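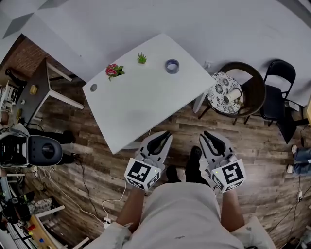
Chez Harb, l'équipe qui maintient Prurkov tient dans une seule pièce, à Brikthorpe. La bibliothèque est écrite en JavaScript et sert à valider des formulaires. La responsable du projet m'a reçu un matin de mars, et nous avons parlé surtout de la version 3.

Le grand changement, c'est l'abandon des callbacks. « On avait 101 fonctions publiques qui prenaient un callback en dernier argument. Nous les avons toutes passées en promesses », explique-t-elle. Le travail a duré tout l'hiver. Les tests ont pris le plus de temps : la suite en compte 2524, et beaucoup dépendaient de l'ordre exact des appels.

Je lui demande pourquoi ne pas garder les deux styles. « On l'a fait dans la version 2. C'était pénible. Quand une erreur était levée dans le callback, elle revenait dans notre propre catch, et le callback était appelé une deuxième fois. »

Fedmont, leur plus gros utilisateur, n'a pas encore migré. Elle le comprend : « Ils ont plus de 2900 appels à modifier. Notre script en convertit une bonne partie, mais il ne sait pas traiter les callbacks passés par variable – il les signale seulement, avec le numéro de ligne. »

La version 2 recevra encore les corrections de sécurité jusqu'en octobre. Pour la suite, elle voudrait réécrire les messages d'erreur, qu'elle trouve trop longs.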